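Call for Participants: Open Day at the Tovik Robot Workshop, Clusham

Last updated: September 5, 2019

We are looking for people who would like to visit our workshop in Clusham, watch a KUKA arm picking objects out of a metal bin, and then try some of the work by themselves. 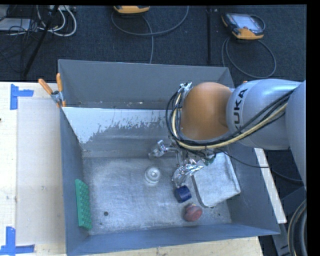

What you will do

The visit takes 2 hours. In the first part, Ruan Mnguni will show how the arm reaches into the bin and how we decide which object it should go for. After this, each participant gets a turn to put objects in the bin in a way that makes the task difficult. Objects that lie on their side or close to a wall are usually the hardest, but please surprise us. In the last part you fill in a short form and talk with Viorica Dimitriou about what you expected the robot to do and what you saw.

We do not test you. We want to know how the demonstration is understood by persons who do not work with robots every day, before we bring it to the Leblanc fair.

Who can apply

You must be 17 or older. We have 40 places, divided in groups of seven or less. No technical knowledge is necessary. People from packing, sorting and warehouse work are very welcome — your questions in the August visit were the most useful for us. If you came in August, please leave the place to somebody new this time.

The demonstration is in English. Alcides Frota can also explain in Portuguese, if you ask when you apply.

What to know before you come

Please wear closed shoes and tie back long hair. You may bring one small object from home for the bin. It should fit in one hand and have no glass, no liquid and no sharp parts. Marcelino Carrasco checks every object at the door and his decision is final. Participants stay behind the line on the floor while the arm moves.

Coffee and sandwiches are offered. We pay the bus fare from Clusham station when you show the ticket, but we can not pay for your time.

How to apply

Write to Petronella Ngubane at the Tovik office, with your name, your age and a few lines about your work or studies. Tell us also if you need a chair or step-free entrance — the workshop has a ramp at the back side. Every person who writes will get an answer, also when the groups are full.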